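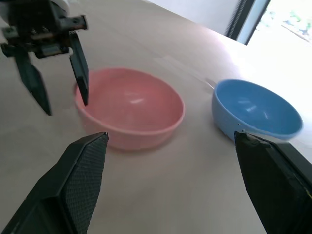 Nalska Allotment Society, notes from the July meeting

Hello all, I'm on minutes again, so apologies for my spelling and for the bits I missed while making the tea!

We started at 8 in the hall, a bit late as the key was stiff. Last month's minutes were agreed, apart from the line about the hosepipe, which I'd got the wrong way round (sorry, plot holders on the Plondard side).

Money: we have 670 pounds in the account after paying Fistia for the new water butt. The insurance came to 303 and I gasped out loud, but we've paid it.

Path: Kiani have quoted 2000 for gravel right down to the bottom gate. Lots of talk about this! Some of us would be happy with bark chippings and a weekend of shovelling (me included, though ask my back in the morning). Agreed to get another quote and to look at grants.

Slugs: went on for ages. Beer traps, wool pellets, going out at midnight with a torch... no vote taken.

Open afternoon: yes to the plant stall and yes to soup if the beans come good. I said I'd do the posters.

Any other business: please shut the bottom gate, the deer have had the chard again. Whoever left a green fleece in the shed, it's on the hook by the door.

We finished at twenty to ten. Next meeting is in September, same hall.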